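# Setting the grip on tall cartons, Laltgate cell

Notes for anyone changing the carton program. The steps are the same in the simulated cell and on the floor, and you should run them in simulation first. Last revised 2022-10-07.

You need the teach pendant, the Skyrme gripper utility and the current carton sheet from Flindura.

1. Load the cell model and check that the tool offset in the model matches the one on the controller. If they differ, stop and fix that before touching anything else.
2. Set arm speed to 30 percent.
3. Open the fingers fully and jog the gripper to the pick point. Line the fingers up with the end of the carton, square to its long sides.
4. Close at the lowest force setting. Raise it one step at a time until the carton holds through a slow lift.
5. Lift, pause for 300 milliseconds, then rotate the wrist to bring the carton upright.
6. Check the wrist camera view at the upright position. The carton will look wider at the top because of the lens. Don't correct the wrist angle by eye from this view. Read it from the pendant.
7. Move to the place point and save the pose as 502. The placing routine calls it by that number.

If the carton leans in the grip, the fingers are closing off center. Go back to step 3. More force won't fix it and can crease the board.

If the fingers stall before contact, look for a wrong carton width in the sheet. Width is on line 17.

With the grip set, the upright position looks like this from the wrist, with the fingers closed on the lower end of an E6013 box and two more boxes lying on the table:
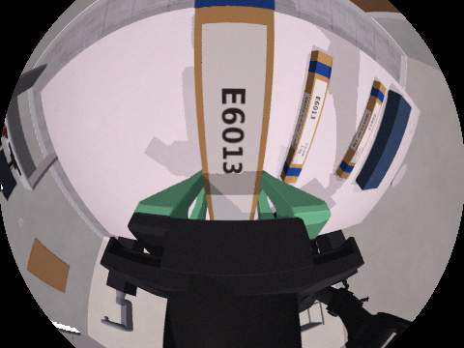 Markos Politis: Step 4 took me longer than it should have, as I was starting from the force left over from the previous job. Reset it to zero first. I'd also save the pose before you go back to full speed.

Both points are right. Reset the force when you load the model, and leave the arm at 30 percent until 502 is saved. Then run the full cycle once in simulation at production speed and copy the program to the controller.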